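First aid box check, Travov reading room, 1 August 2018

1. Boxes out on the table, handles and clips looked over - fine. It's so much easier to do this with a good clear surface.

2. Cartons checked for date and damage. Do take your time over the small print, my dears, it is dreadfully small.

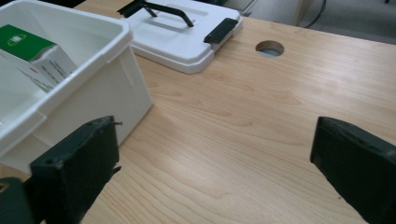
How often should the boxes be checked?
Every 30 days, and again after anything has been used.

3. Box emptied before restocking. Please do this properly, as crumbs of old plaster backing gather in the corners. Next full check in September.

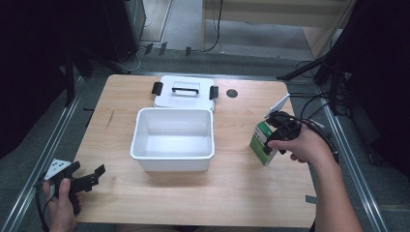

Item 3: white box empty, lid off, green and white carton alongside.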